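Hrubý Bread Proofer and Slow Cooker, 6 quart

Updated November 28, 2013

Back in stock! We ran out in October and the second shipment has finally made it to the shop, so if you were on the waiting list you should already have an email from us.

The Hrubý is a countertop proofing box that folds down to the thickness of a big cookbook. Open it up, pour a little water in the tray, set the dial, and you have a warm, damp little room for your dough no matter how drafty your kitchen is. We keep ours at 78 degrees for everyday white dough and a bit warmer for sweet dough with a lot of butter and egg in it. Anyone who has tried to get rolls to rise on top of the fridge in a cold house is going to love this thing.

It also works as a slow cooker, with the lid closed and the rack taken out. Your own pot sits straight on the warming plate (metal pots only, please - glass and stoneware heat too slowly on it). We have done beans, stock, apple butter and a very good pork shoulder. Switching between the two modes is one button on the front, and the display shows a P or a C so you know which one you're in.

What's in the box

Proofer with folding walls and lid
Wire rack
Water tray
Power cord, 420 watt model
Printed booklet with 17 recipes

The recipe booklet is better than most. The potato rolls on the first page are the ones we make over and over, and the yogurt instructions are clear enough that you can skip the internet completely. The rye section is short, though, and it assumes you already have a sour starter going.

Size and capacity

Open, the box holds 2 standard loaf pans side by side, or one quarter sheet pan of rolls. A half sheet pan will not fit, whichever way you turn it. We get this question a lot! Large mixing bowls are fine as long as they're no taller than the walls, and you can lay a plate over the bowl if you don't want to use the water tray.

Folded, it slides upright between the cutting boards in our test kitchen. The walls click into place and stay there. On the older version they could pop loose when you picked it up by the lid, and Hrubý has changed the hinge, so it feels a lot sturdier now.

How it compares

We also carry the Esier proofing mat and the Pulus cabinet, and people ask which one to get. The Esier is a flat heated mat that goes under a bowl. It's cheap and takes no space at all, but it gives you bottom heat only, so you have to turn the bowl now and then, and there's no humidity. The Pulus is a real cabinet with shelves, great if you bake for a market stall or a big family, and it needs its own spot on the floor. The Hrubý sits right between them. For a home baker who makes bread every week or so, it's the one we'd pick.

Good rolls to start with

If you're new to this, start with small round rolls. They rise faster than a loaf, they forgive a little over-proofing, and you find out the same afternoon whether your temperature is right. Shape them tight, leave room between them on the pan, and give them a good poke with a floured finger before they go in the oven. If the dent fills back slowly, they're ready. Brush with egg wash if you like a deeper color - milk works too and gives a softer crust. 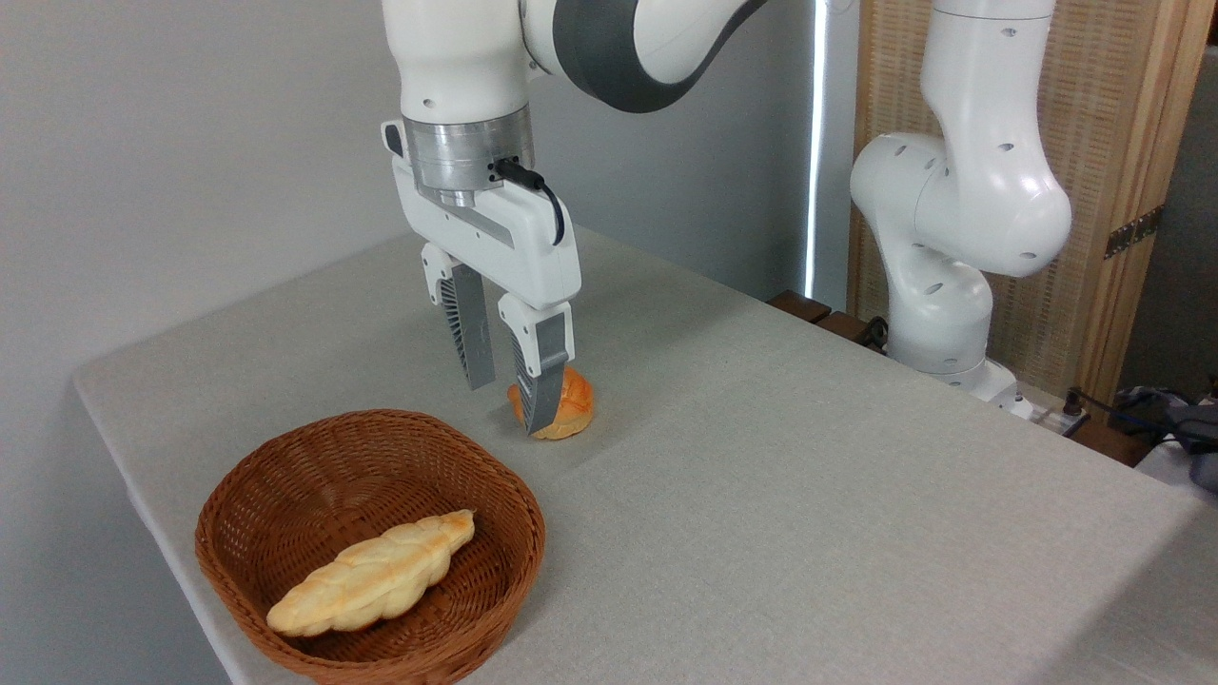 A small round roll with an orange-brown crust.

Care

Unplug and let it cool before folding. Wipe the walls with a damp cloth. The rack and water tray can go in the dishwasher, the base can't. Empty the tray after every use, and if you have hard water, a splash of white vinegar takes off the white film.

Spare parts

Racks, trays and lids are sold separately and we keep them on the shelf. The Edex silicone tray liner fits the current model but not the first version, so check the label on the bottom of your base before ordering. Ours says "Series 2" next to the cord.

Shipping

Ships in its own carton. Orders placed before noon go out the same day. Store pickup is free, just choose it at checkout.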